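Open day notebook, Stavcombe workshop
Jun 18, 2024

Writing this up while my feet are still sore. Fatos has the sign-in sheets, and I've got the leftover cookies, which seems like a fair split. It's mostly about the Leka bench, as that's where I stood all day, so whoever ran the front table or the tour of the machine shop please add your own pages behind mine.

For those who were away: we had the strawberry and bowl setup out, on the dark tabletop with the clear walls, the same pick-and-place we used for the Ciltora people in May. Visitors came through in three groups, then whoever felt like it drifted back during lunch. 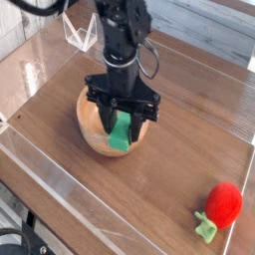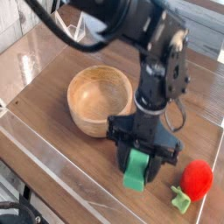
Leka bench, bowl and plush strawberry. First one: fingers down in the bowl. Second one: gripper just to the right of the bowl.

I'll start with the morning because it was the rougher half. I came in early meaning to have a long, calm warm-up, and then spent most of it hunting for the extension cord, which somebody had very kindly coiled up and put away in the cabinet where we keep the paint. (Please, please leave it on the hook by the door. I know the hook is ugly.) Once we had power I ran the homing routine twice, and it came up clean both times, and then I let it do the free-space moves for a while just to listen to it. There's a small tick in the elbow when it changes direction slowly. I don't think it's new. Fatos says it has been there since we swapped the harness, and he has better ears than I do, so I've put it on the list with a question mark.

The first group were mostly teachers and a few parents, and they were lovely. We'd planned for me to talk for ten minutes and then run the demo, and I can tell you now that this is the wrong way around! People can't listen to a person talking about a robot when there's a robot next to the person. By the second sentence they were all looking past my shoulder. So for the second group I kept quiet, pressed start, and let them watch it go a couple of times before I said a word, and the questions came by themselves and were much better than anything I had in my notes.

Questions I want to remember, in no order at all:

How does it know where the strawberry is? Asked in every group. I gave the answer about the camera and the learned grasp and I think I lost a few of them halfway. Fatos gave a nicer one to the lunch crowd: he put his hand over one eye, reached for his coffee cup, and talked about judging distance while he did it. I'm stealing that.

Why a toy and why not a real one? Because a real one is jam by ten o'clock. Got a laugh, but the man who asked grows soft fruit outside town, and he stayed on afterward to tell me about picking by the stalk and never touching the berry at all, which we have never tried. The plush one has a stem on its cap, so we could at least have a go at teaching the approach from that side. I took down his number. It's on the inside back cover of this notebook.

Can it do it if I move the bowl? A girl in the second group, maybe nine or ten. I said yes, within reason, and she wanted to know what "within reason" meant, and I had to admit I wasn't sure where the edge was. So we tried it. She told me where to put the bowl and I put it there (nobody's hands but staff's inside the walls, as agreed), and we worked our way across the table that way. It coped well in the middle. Over toward the left, where the tabletop throws back the light, it started hesitating and doing that little circling thing it does when the estimate jumps around. She spotted the shine before I did and asked if the robot was being dazzled. I said that was my guess too. I'd like to check that properly before the next visit.

Is it strong? It's not very strong. The teachers were relieved and the children were disappointed.

Will it take my job? Asked quietly, at the side, by a woman who packs orders for a living. I didn't want to brush her off and I didn't want to pretend to know either. We talked for a good while about which parts of her day she'd happily hand over (tape, mostly, and the lifting at the end of a shift) and which parts she didn't believe a machine would manage, like noticing that an order makes no sense. I'd sooner have had that conversation sitting down. Could we put a couple of chairs near the bench next time?

Now the problems, so that they're on paper.

One. The Kalo screen was no use to anyone. It was on the desk behind the bench, everybody's backs were to it, and the text is sized for one person sitting close. The lunch crowd did like it when I turned the monitor around and they could see the planned path drawn before the arm moved. We should do that from the start and make the lines thicker. Fatos thinks he can add a view with just the path and a big word for the state (waiting, reaching, placing), with all the rest hidden. He started sketching it on a napkin, and the napkin is taped in on the next page.

Two. When the strawberry ends up close to the right-hand wall, the approach gets tight, and Kalo would sometimes sit there thinking for so long that people assumed we'd broken down. It was only being careful. I filled the silence with chat, but a planner that goes quiet in front of visitors feels like a very long time indeed. I'd suggest we either keep the start positions farther in on demo days or have it say something on the screen while it looks for a way in. I prefer the second. Seeing it work out an awkward case is more interesting than seeing it repeat an easy one, as long as people know that's what is going on.

Three. Height. The tabletop is 64 cm off the floor, which is great for us when we lean over to fix things and great for the smaller children, but the grown-ups at the back saw mostly hair. Somebody suggested a step. I'm not keen on steps and crowds. A second screen with the overhead view would do it.

Four. The stop button. It worked, it was tested before every group, and I showed it each time and let one visitor press it in the middle of a run. That turned out to be the most popular part of the day! I'd thought of it as the dull safety bit. But it does leave the arm parked partway through a move, and our restart takes longer than it should, with the prompt and the second prompt and the password. I know why the prompts are there. Could we at least do away with the password on the demo account?

Also the cable loop by the wrist. Nothing went wrong with it, and it didn't catch on anything while I was standing there, but two separate visitors asked whether it was meant to hang like that, and after the second one I couldn't stop looking at it. I'd like to see it clipped a bit closer, with enough slack left for the full wrist turn. Try it by hand with the power off before anyone commits to a clip.

Numbers, such as they are: about 50 people on the sign-in sheets, and Fatos will have the proper figure once he has made out the handwriting. I didn't keep a tally of good and bad runs and I wish I had, because the Ciltora contact wrote at lunchtime asking how the thing was holding up and all I could tell her was "nicely, mostly." Logging was switched on, so it can be pulled out afterward. The files are in the Kalo folder under the day's name. One warning: the clock on the bench PC is 13 minutes slow, so don't try to line the logs up with the group schedule without correcting for it. I've left it alone so that the day's files are at least all wrong by the same amount. Please nobody fix it until they've been copied off.

Things people said that I liked: that it moves "like somebody carrying soup." That the bowl was prettier than they expected in a robot lab (it came from my kitchen, thank you very much, and I'd like it back at some point). One small boy waved goodbye to the arm on his way out, and his father, a little embarrassed, waved too.

To do, with names where I've got them:

Fatos: visitor view for Kalo, thick lines, big state word. Copy the logs first.
Me: rerun the bowl positions on the left side with the blinds down and then with them up, and write down the difference. Call the fruit grower.
Whoever is in first: hang up the extension cord. Listen to the elbow with the covers off.
Open: matte cover for the tabletop? It would help with the shine, but I'm fond of the wood and we'd have to redo the table calibration. Discuss.
Open: chairs.

The bench is powered down and the strawberry is in the top drawer with the spare pads. I took the bin out. The cookies are on the windowsill in the blue tin, and there are more of the ginger ones than anybody is going to want, so help yourselves.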